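Why we lost two days to a foam pad

20/02/2020, by Kausar Mohmand

I promised to write here also when things go badly, so this post is on a fault. It is a small one, and it took much more of our time than it deserved.

For those who are new: I work in the Grestthorpe lab, on a project which we call Rolness. The robot has two arms, and it must learn simple house tasks, such as tidying a table and handling cloths. My part is the grippers and the force limits. The software which watches the limits is named Prodard, and it was written mostly before I came.
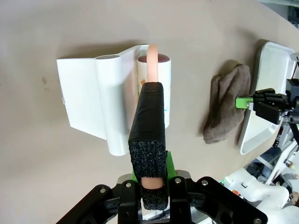
3 min read

The fault looked like this. The arm with the padded finger closed on a handle, Prodard reported a good grip, and then the object slowly turned in the hand while the arm was moving. Sometimes it stayed in the hand until the end. Sometimes it fell. The log was the same in both cases, and this is the part which worried me. A dropped object I can pick up. A log that says "held" when nothing is held is a safety matter, because the next motion is allowed to start at full speed.

My first idea was the calibration. I repeated it three times on the first day, and three times it passed. My second idea was the cable, because in October we had a bad connector on the same arm and the signs were similar. I changed the cable. It made no difference at all, and I went home in a bad mood.
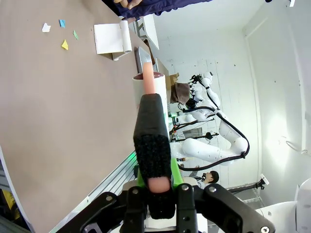
On the second morning I did what I should have done at the beginning, and I read the force log line by line. In 190 grips there were 107 where the force went up normally and then sank a little during the first second. The motor did not move in this time. So something soft between the motor and the object was giving way, and the only soft thing there is the foam.

I took the pad off and pressed it with my thumb. One side came back at once and the other side stayed flat. The glue below it had also become loose, so the whole pad could slide a little to the side. Our maintenance sheet says to change the foam after 1000 cycles. The counter showed 466. I think the sheet was written for an older, harder foam which we bought from Paracha, and the number was never changed when the foam was.

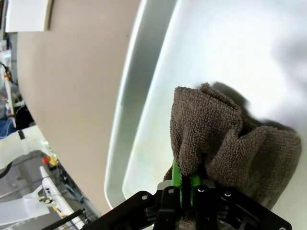 Prodard checks the force only one time, at the moment of closing, and this is the true mistake in my opinion. Foam will always get old. With a cloth the weakness is even harder to notice. A thick brown towel like the one we use has its own softness, and when the two green fingers press into the folds, the force curve sinks in any case, with good pads or bad ones. I can not simply set one limit for everything and be finished.

What I changed until now: the check repeats during the whole motion, and if the force sinks too much with a hard object, the arm slows down and waits for a person. For cloths I only write a warning to the log, and I am not satisfied with it. The foam is now changed after half of the old number, and I press every pad by hand before the first run of the day. It takes less than a minute.

I also went back to the older logs to see how many "held" results I can still trust. This work is slow and I am still in the middle of it. If somebody has a good method to detect slipping in soft cloth without adding a new sensor, please write to me in the comments, I would be very thankful.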